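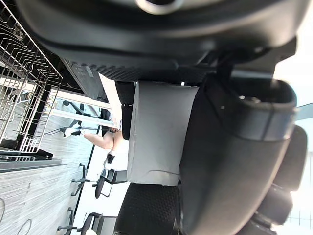 Hodow is my word list of what people call the cloths in their kitchen, and I've been adding to it on and off since November. It has 695 entries so far, most of them sent in by friends and by friends of friends (hi, Yamila!). I wanted one term per object and gave up on that fast. Take something pale gray and rectangular, a bit creased, that could be a soft padded block or a folded sheet of felt - I've had "pad," "wad," "wiper" and "the good rag" for things like that, and I kept them all.

What you get

One text file, words.txt, one entry per line: the word, where the speaker grew up, and a note if they left one. Tabs between the columns. Spelling is whatever they typed, so please don't send me fixes for "dishrag" with two g's.

Known problems

Domach is way overrepresented, with 100 entries from one family reunion. Dede Frimpong found 4 duplicates and I still have to take them out.

Using it

Go ahead, for anything you like! Just mention Hodow somewhere. New words go to me or to Amparo Cantero, who reads the Spanish ones.

Last updated 27/06/2019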